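Recordings from the spring open day at the Navutcombe workshop. Collected in March, cleaned up afterward, shared as is.

# navutcombe-open-day

Visitors took turns driving a tabletop arm for a few minutes each. This folder holds what was logged during those turns, plus a few runs by staff before the doors opened.

## What is in it

| Item | Value |
|---|---|
| Episodes | 368 |
| Visitor episodes | 304 |
| Staff episodes | 64 |
| Longest episode | 80 seconds |
| Camera | wrist only |
| Control | hand controller, one operator |

Each episode has its own folder with a video, a joint log in CSV and a short `notes.txt`. The notes file was typed by whoever stood at the desk, so spelling varies and some are blank. Blank means no comment — it does not mean the run went well.

## Stations

There were two tables.

- **Trulo**: pick and place on a green cloth. Visitors were asked to move an object from one side of the table to the other.
- **Mahlangu**: stacking on a bare board. This table opened after lunch and has fewer episodes.

The names are painted on the table legs and have no other meaning. In the logs they are shortened to `T` and `M`.

## How a turn went

1. The arm was sent to its start pose.
2. The visitor got one practice move, not recorded.
3. Recording began when the visitor pressed the left button.
4. Recording stopped on a second press or at the time limit.

Children under 8 drove with an adult's hand on the controller. Those episodes have `assisted: yes` in the notes.

## Known problems

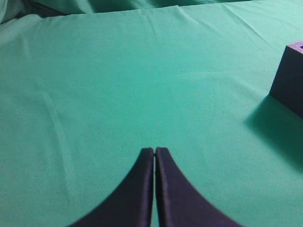 Cloth position at the Trulo table was not controlled. It was pulled straight between groups, but not between turns, so don't use it as a fixed background. If you subtract the first image of an episode from the rest, folds will show up as motion whenever the cloth shifts.

Dark objects against dark fingers gave our segmentation script trouble. We left its masks out. If you make your own, check the ones near the fingertips by hand.

The clock on the Mahlangu laptop ran around two seconds slow. Its CSV times have been corrected; the video times have not.

A few episodes end early, when a visitor let go of the controller and the arm stopped itself. They are kept and marked `stopped`.

## Use

Fine for teaching, demos and testing loaders. We would not train a policy on it alone — most operators had never touched the controller before.

Audio was removed from all files. A copy is kept on the Stutham server under the same folder name.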